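Equipment Planning Officer (fixed term, 11 months)
Womau Institute, Household Automation Unit

The Womau Institute invites applications for the post of Equipment Planning Officer. The postholder will prepare the purchasing plan for the second phase of the Andari project, which studies robot arms in domestic kitchens.

Andari has so far been carried out in simulation. The Institute now intends to equip physical test kitchens, and requires a costed plan before the end of December.

Duties

The postholder will draw up specifications for arms, grippers, mountings and spare parts, obtain quotations, and compare purchase with lease over the life of each item. An inventory of 161 lines already exists — it will need to be checked and priced. Worktops, cabinets and everyday kitchen goods fall within the same budget.

The post reports to Loan Đinh, Head of Resources, and works closely with Jérémie Chauvin, who leads the simulation group.

Two rendered views from the simulated kitchen, with the arm beside the worktops: 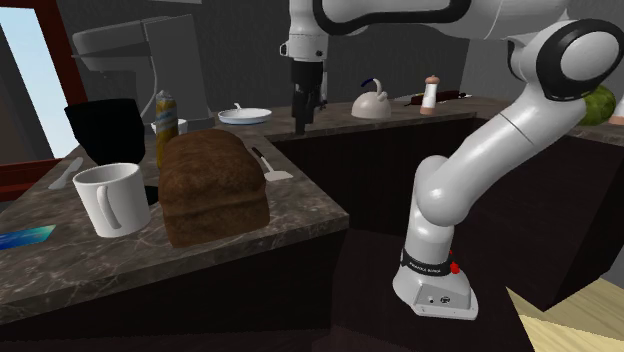
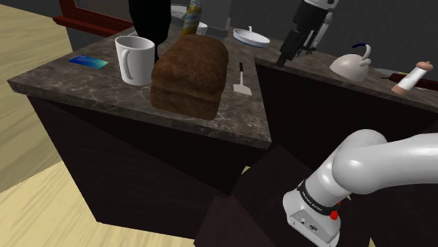 Requirements

Applicants should have experience of buying technical or laboratory equipment and be able to set out a budget clearly for non-specialist readers. Knowledge of robotics is welcome but not essential. Good written English is required.

How to apply

A letter of no more than two pages and a current CV should reach Cường Đỗ, Personnel Office, by 26/09/2020. Applications received after that date will not be considered. Interviews will be held at the Tôn building, Room 16.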